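Demonstration gathering (robot learning)
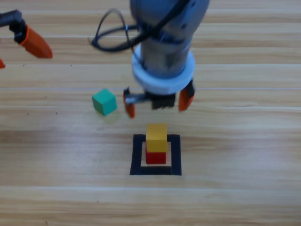 A block-stacking task, with a yellow cube on a red one inside the black target square and a green cube off to the left.

Demonstration gathering is the work of recording examples of a task so that a robot can learn to do it from them. Each example, called a demonstration or an episode, pairs what the cameras saw with the motions the arm made at the same moment. A learning system then looks for the link between the two. The method is a wonderfully direct way to teach a machine, and a person with no programming background can become good at it.

Methods

In teleoperation, a person steers the arm from a distance, often by moving a smaller copy of it by hand. In hands-on teaching, the person holds the arm itself and guides it through the task. Teleoperation keeps the person's hands out of the camera view, so the recordings look much like what the robot will see later on its own. Hands-on teaching needs less equipment and gives a good feel for weight and contact.

Some groups also use scripted episodes, in which a program moves the arm to known positions. These are quick to make but tend to look alike, and a system trained only on them can get lost when an object is slightly out of place.

Block stacking

Colored cubes are a favorite starting point. The task sounds like child's play, yet it packs in reaching, grasping, lifting, lining up and letting go - a remarkable amount of skill for such a small job! A marked square on the table gives every episode the same goal area, while the cubes can start anywhere within reach. Cubes that are not part of the stack may be left on the table so that the system learns to tell colors apart.

The Hudari set

The Hudari set was put together at the Gralla workshop under Margaux Barbier and released on August 11, 2020. It holds 200 stacking episodes by 4 operators, recorded with software named Dudora. A first round in July had produced 107 episodes, and reviewing these led to a longer pause after each release, which made the end of an episode much easier to find. Barbier's notes on operator style are still a delight to read, especially the pages on slow and fast hands.

Quality and labeling

Episodes are usually checked before training. Reviewers look for dropped frames, late starts and cameras that have been bumped. Failed attempts may be removed, or kept with a label - a recovery from a bad grasp can teach a great deal.

See also: Imitation learning, Teleoperation, Charpentier gripper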